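Sorting by colour is the wrong first step

Feb 4, 2024

Most laundry advice starts with two piles, dark and light. I think this puts the least useful test first. Dye loss matters for new garments and for a few cheap reds and indigos. After several washes the risk is small at 30 or 40 degrees. Weight and weave matter every time.

A drum works by lifting cloth and dropping it. Heavy items hold more water, fall harder and rub against whatever is next to them. A thin shirt washed with jeans of the same colour comes out worn at the seams, and the load spins badly as well.
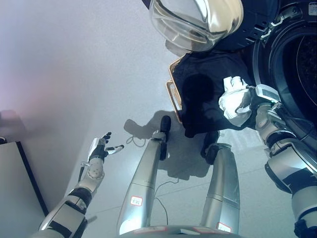 I would therefore sort at the machine, one item at a time, with the door open and the basket within reach. Feel the cloth first and look at the colour second. A small white item caught up in something black will be found at this stage, and that covers most of the real colour accidents.

Marietjie Ntuli, who ran the linen room at Redero for 4 years, disagrees with me. Her view is that households will only follow a rule they can see from across the room. That may be so, but a linen room handling 300 identical sheets has no weights to sort.

Spin speed should follow from the same test. I use 800 rpm for knits and thin cotton, and the full speed only for towels and denim. Zips are closed before loading, and dark items go in inside out.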